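Clay & Kiln Board > Showing and selling > Dark bowls in a group show, flat or tipped?

melati_s
Joined: January
Location: Covside

Hello everyone. I have been reading this board for a long time, but it is my first thread, so please tell me if it belongs in another section.

I was accepted in the spring group show at Jollano, a small gallery in our town with two rooms and one long window. I make bowls and almost only bowls. The clay is Serra, a dark stoneware with medium grog, and I leave the outside bare and put the glaze only inside. The inside is a gray-green that breaks to rust where it is thin. I work on the inside for many hours. The outside I scrape one time with a metal rib and then I leave it alone.

The gallery owner wants all the bowls flat on low white plinths. She says it is calm. My problem is that on a low plinth with the light from the window, people see a dark outside wall and a rim. To see the glaze they must come very close and bend down. At the last show in the library many people walked past. One man asked me if the bowls were finished.

I would like to tip some of them so the inside looks toward the visitor. But I am afraid it looks like a shop, or like plates in the cupboard of my aunt. What do you do with your dark work? I must send my layout drawing by 13th May.

Thank you for reading.
Melati Simanjuntak

---

grogface
Moderator

Welcome. Right section, don't worry.

Flat. I'd side with the gallery here. A bowl is made to sit on its foot, and when you tip it you're telling people it's a picture. If the insides are as good as you say, make people work for it. Bending down is fine. Bending down is half of what I like about ceramics shows.

Can you raise the light or lower the plinths? How low is low?

---

two_dog_pottery

Disagree with grogface, as usual. "Make people work for it" is something potters say to other potters. The rest of the town has parked on a meter.

I sell mostly dark clay too and my interiors are where the money is (and the hours). Tipped pieces get picked up first at every fair I do, and it's not close. Okay, a gallery isn't a fair. But eyes are eyes.

What size are these? And how heavy? That matters a lot for what you can prop them on.

---

melati_s

Thank you both.

grogface: the plinths come up to my knee. I asked about higher ones, but she has only one set and she likes them very much.

two_dog_pottery: most of them weigh about 400 grams after firing. The biggest is 39 cm across and that one is much heavier, I would not tip it in any case. The foot ring is narrow, so I am not sure they stand safe even when they are flat, if a child runs.

---

kilnwitch57

Knee height!! Then nobody over the age of six is going to have trouble seeing inside them, surely? You look straight down into a bowl at knee height. I'm confused about what the problem is. I'd have thought knee height is the best possible thing for a bowl with a fancy interior.

---

melati_s

kilnwitch57, I thought the same before I tried it. If you stand directly over the bowl, yes. But the plinths are wide and the bowls stand in the middle, behind a line on the floor. So you look from the side at a low angle. From there my walls are too steep. They go almost straight up before they open, and the near wall hides the floor of the bowl, where the best glaze is. I should have explained it in the first message, I am sorry.

---

kilnwitch57

Ah, a line on the floor. Well, that is a different animal. No need to be sorry, I jumped in.

Ask about the line! Lines on floors can move.

---

ashglaze_ed

The line is your real problem and tipping is a patch on it. I'd push on that first. Galleries put lines down from habit, or because a visitor once put a handbag on something. Offer to put one bowl outside the line as a handling piece. A second, one you don't mind losing. People hold it, get the weight, look in, and then they look at the others differently.

Also, what are you firing to? Serra goes very flat and brown on me if I take it hot. If the outside had a bit more life in it you might not be so worried about people only seeing the outside.

---

melati_s

A handling piece is a good idea and I have a bowl with a small crack in the foot that can do this work.

For the firing, I go to 2116 F with a short hold, electric. I also found that hotter makes it brown and a little bit like cheap chocolate. At my temperature it stays dark gray, nearly black on the rim. I buy it from Ostex, and the last two boxes were more coarse than before. I wrote to them and they answered very politely that it is the same recipe.

---

two_dog_pottery

Ha. It is always the same recipe.

Wedge in a little of the older batch if you have any left. And check absorption at that temp if people are going to eat out of these, bare outside or not. Set a bowl of water on newspaper overnight.

---

melati_s

I did the newspaper. No ring in the morning. I did it for three nights to be sure.

---

grogface
Moderator

Good. Back to the display then, before this becomes another clay supplier thread. We have one of those, it has been going since before I had this job, and it can keep going over there.

On tipping, let me be fair to the other side. My objection is mostly to plate stands. Those little wire easels. Once a bowl is in a wire easel it's a souvenir, and I can't unsee it. If there was a way to tip without the hardware showing I'd be less of a bore about it.

---

ashglaze_ed

Sandbag. Small flat cloth bag, dry sand, in a color close to the plinth. Bowl nests into it at any angle you like. Museum wax under the low side if you're nervous, but test the wax on bare Serra first, it can leave a shiny mark on unglazed clay that doesn't come off.

---

pinchpot_ray

Turned wood ring, cut on a slant. I make them from offcuts. The foot drops in and the whole thing leans. You can't see the ring unless you're looking for it. Only works if the foot is narrow, and yours is.

White plinths are wrong for that clay anyway, if you ask me. Dark gray on bright white and the eye shuts down, it all goes to silhouette. Put them on wood.

---

kilnwitch57

Oh no, I like dark on white! Very crisp. On brown wood I think dark clay sinks and gets lost, like a wet rock in a flower bed. My whole kitchen is brown wood and black pots and my husband puts things down and can't find them.

---

two_dog_pottery

It depends on the wood. Walnut, sure, lost. Anything lighter or warmer and it's fine. I'm on old maple boards.

---

melati_s

I spent the weekend with this question, and I made tests in my kitchen with a white sheet and then with the table without the sheet. I think pinchpot_ray is right about the silhouette. On white I saw the outline very well, but my eye did not want to go inside. My sister said the same before I told her what I was looking for.
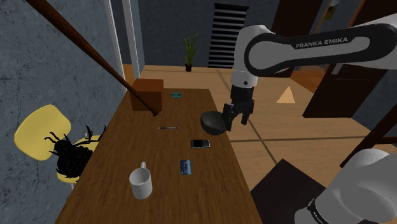 The angle is harder to decide than the color. If it is too little, it looks like a mistake, as if the plinth is not level. If it is too much, the bowl looks like it is falling and people become nervous, and I become nervous too. I wanted to find the point where you stop thinking "why is it leaning" and start looking in. For the color, I find the bowl in the picture useful. It is dark gray, close to black, and the table is a warm brown in the middle range, and for me the two stay well apart. It is also tilted enough that the open side faces to the left, so the inside is offered to whoever stands on that side. With my glaze this is exactly what I want. In the first room at Jollano the door is on the left when you face the window wall, so I would turn all the tipped ones to the door.

---

pinchpot_ray

Agree on the wood tone. That's about where I'd go, maybe a shade lighter for Serra. Oil it, don't varnish. Varnish throws the window back at you.

Don't turn all of them to the door though. All facing one way looks like a choir.

---

grogface
Moderator

I'd go further and tip very few. Most flat, a couple tipped, the big one flat and on its own. Then the tipped ones tell you what's inside the flat ones and you don't have to show every interior. I can live with that and I suspect your gallery owner can too.

---

kilnwitch57

I still prefer white, for the record, but I'll grant you the color holds up better in the picture than in my kitchen.

melati_s, what does your glaze do on the steep part of the wall? If it runs thin there, then that's your rust band, yes? I'd choose the angle by that. Tip it until you can see the rust and stop.

---

melati_s

kilnwitch57, this is very clever and I did not think of it. Yes, the rust is on the steep part, below the rim. I tried it tonight with one bowl leaning on a rolled towel. When I can see all of the rust and a small part of the floor, it looks right to me. It is less angle than I expected.

I wrote to the gallery owner and asked three things: wooden boards on top of the white plinths, a few bowls tipped, and the handling piece in front of the line. She said yes to the handling piece immediately. She said no to moving the line. About the boards she wants to see a sample first. About the tipping she wrote "let me think", and I have learned that in her language this can mean yes.

pinchpot_ray, may I ask how thick you make the rings? And is the slant cut before you turn the wood or after?

---

pinchpot_ray

After. Turn the ring as a normal cylinder, part it off long, then cut the slant on a bandsaw with a simple V block so it can't roll. Please use the V block. Thickness just a bit more than the height of your foot ring, so the foot sits fully down inside. Line it with thin felt if the foot is bare clay, or it'll squeak every time a truck goes by.

Send me the foot diameter and I can knock you out a couple. I've got ash drying that's doing nothing.

---

two_dog_pottery

Take him up on it. He made me a set of lid knobs two winters ago and I'm still using them.

What are you doing about prices on the tipped ones? Because I promise you those are the ones that will go, and then you've got empty rings on a plinth for the rest of the show.

---

ashglaze_ed

Red dot and they stay put until the end. It's a gallery, she won't let them walk out mid show.

---

two_dog_pottery

Some do now. Ask.

---

melati_s

I will ask. The contract has one line about it and I understood it in two different ways.

pinchpot_ray, this is very kind, I send you a private message with the diameters. They are not all the same, I am afraid. I measured them this morning and I was a little ashamed.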